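3. Materiais e métodos

3.1. Bancada e disposição dos objetos

Os ensaios foram realizados no laboratório de manipulação de Hustiddale, numa bancada única, partilhada pelas duas configurações de garra em comparação. A superfície de trabalho é castanha e está dividida em células por fita azul, que serve de referência para a colocação inicial dos objetos. A grelha não é utilizada pelo controlador nem intervém no cálculo das poses; destina-se exclusivamente ao operador, que repõe os objetos entre tentativas.

O conjunto de objetos reúne utensílios de cozinha de geometria e rigidez distintas: peças finas e planas, recipientes côncavos, hastes e materiais deformáveis. A Figura 1 apresenta uma das disposições adotadas na série de novembro.

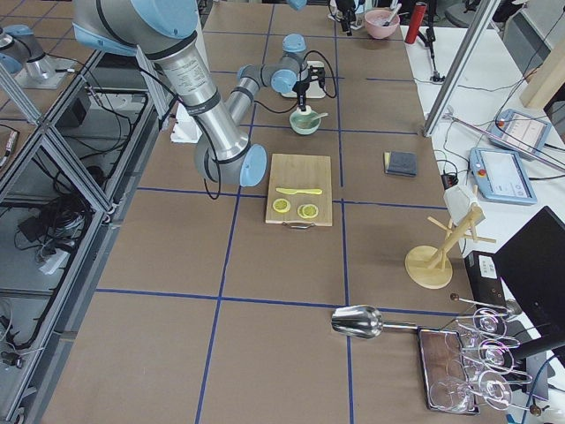
Figura 1. Garra posicionada sobre a taça verde, com a tábua de corte ao centro da bancada.

A garra de referência, designada G1, é o modelo paralelo Roltisex com dedos rígidos. A segunda, G2, utiliza o mesmo corpo, equipado com os dedos revestidos Gasusham. A massa total e o curso de abertura foram igualados antes da calibração, de modo que as diferenças observadas possam ser atribuídas à superfície de contacto. A troca de dedos foi efetuada sempre pelo mesmo operador e seguida de nova verificação do zero da ferramenta.

3.2. Protocolo de aproximação

Cada tentativa compreende aproximação vertical, fecho, elevação e retenção durante 10 segundos. Considera-se falhada a tentativa em que o objeto escorrega, roda para além da tolerância definida ou perde contacto com um dos dedos. A velocidade de aproximação manteve-se constante para as duas garras. Nas disposições com maior densidade de objetos, o planeador Abella foi limitado a trajetórias com o cotovelo afastado do centro da bancada, a fim de reduzir a oclusão nas câmaras fixas.

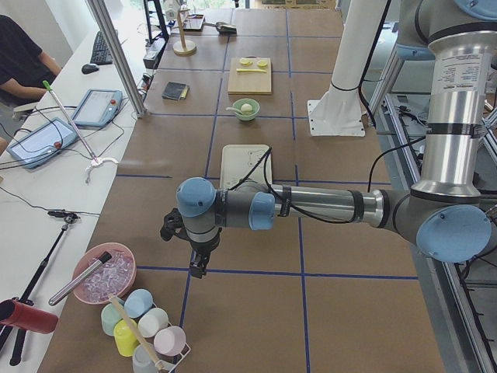

Porque se manteve constante a velocidade de aproximação?
Para que a força no instante do contacto dependesse apenas da garra e do objeto. Em ensaios preliminares, a variação da velocidade alterava a taxa de escorregamento nos utensílios de pega fina e impedia a comparação direta.

No total foram registadas 2 480 tentativas, repartidas em partes iguais entre G1 e G2. A ordem dos objetos foi sorteada no início de cada bloco. Excluíram-se da análise 185 tentativas, por perda de sincronismo entre a câmara de punho e o registo de força; a exclusão foi decidida antes da leitura dos resultados.

3.3. Câmara de punho

As imagens de punho foram utilizadas para estimar o desvio lateral entre o eixo da garra e o centro do objeto. A fita azul oferece contraste suficiente com o fundo castanho para verificar a orientação da câmara, mas os seus bordos irregulares desaconselham a utilização como padrão métrico. O toalhete cinzento com camada interior amarela foi incluído por se tratar de um objeto deformável, cujo contorno varia com a dobra. A presença do dedo na margem inferior da imagem foi tratada com uma máscara fixa, recalculada após cada troca.

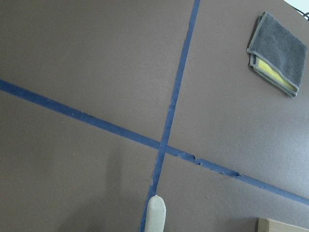 Última atualização desta página: 6 de janeiro

A iluminação desigual da superfície teve efeito mensurável na segmentação. Nas zonas mais claras, o limiar único conduzia à perda de parte do contorno, pelo que se adotou um limiar local. A sombra do braço exigiu tratamento separado, dado que se desloca com a trajetória e não pode ser removida por subtração de fundo.

3.4. Câmara fixa e anotação

As vistas fixas serviram de registo independente do estado inicial e final. Uma disposição simplificada, com a tábua, a taça e o tabuleiro dispostos lado a lado, permitiu anotar com menor ambiguidade a posição dos objetos de interesse, entre os quais as rodelas de limão, a faca de plástico amarela e o abacate. A anotação foi realizada por Gheorghița Dumitrescu e revista por Edgardo Navarro. Dos registos anotados, 429 foram submetidos a dupla leitura, e as divergências foram resolvidas por consenso.

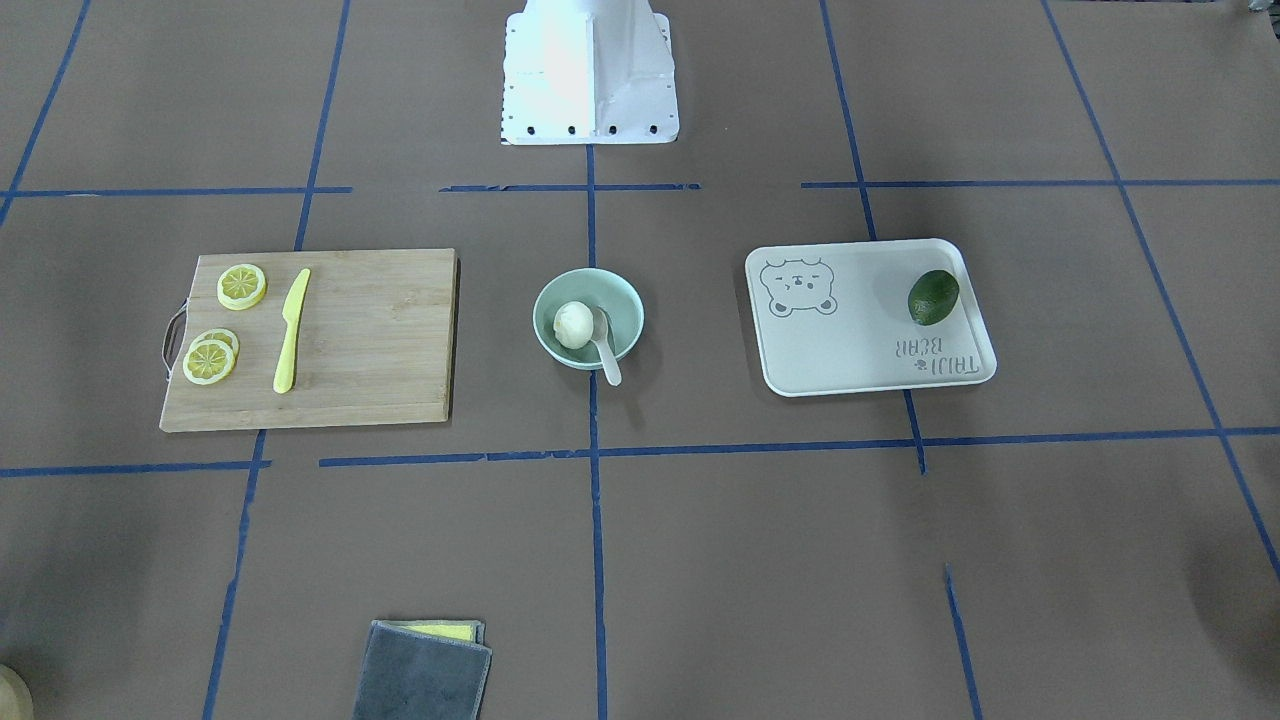
Como foram tratados os objetos parcialmente ocultos?
Foram anotados apenas pelo contorno visível e assinalados com um indicador de oclusão. Esses registos entram no cálculo da taxa de sucesso, mas não no do erro de posição.

3.5. Análise

A taxa de sucesso foi calculada por objeto e por garra, com intervalos de confiança obtidos por reamostragem dentro de cada bloco. O erro de posição é apresentado em mediana, atendendo à assimetria da distribuição. Os resultados relativos aos objetos deformáveis são comunicados em separado na secção 4, uma vez que o critério de rotação não lhes é aplicável.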